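Fabric care: folding a printed blanket so the hem lies flat

Most folding faults start at the hem. A hem is two or three layers of cloth held by a line of stitching, and it shrinks at a different rate from the single layer beside it. After a few washes the edge pulls in, the corners cup, and a stack of blankets leans toward the stitched side.

Burgi Lehner tests household textiles at Homthorpe, a laundry and linen service in Oldale. Her method starts with the long hem, which is laid out first and smoothed from the middle toward each corner. Only then is the cloth turned over on itself. 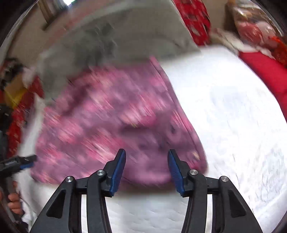

Page 15

A busy print makes the job harder. On a plain sheet a crease shows as a line of shadow. On a floral-like pattern of magenta, rose and cream over purple, the eye reads the shadow as part of the design, and small folds stay in. Lehner works by touch on prints of this type, running the flat of the hand across the cloth before each turn. She also uses the seam that runs parallel to the outer edge as a guide, as it stays visible where the pattern does not help.

The fold itself should be left rounded. Pressing it hard sets a crease that takes another wash to remove, and on printed cloth the colour wears first along that line. Velimir Krasniqi, who runs the finishing room at Flomdale, allows 3 turns for a single blanket and no more.

Bed work adds a second problem, the layer underneath. A white sheet or quilt left wrinkled on the mattress passes its ridges up into whatever is folded on top.
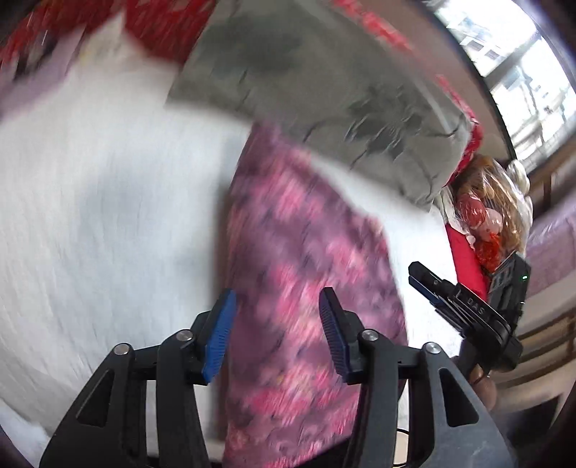
Homthorpe Textile Notes, Issue 80, September

Krasniqi's advice is to deal with the white layer first, or to move the pink and purple blanket to a table. Where neither is practical, the blanket can be drawn lengthwise down the bed and folded in from the sides, keeping the hem on top throughout.

Storage is simple. Stack with hems alternating left and right, heaviest at the bottom, and refold anything that has sat for a full season.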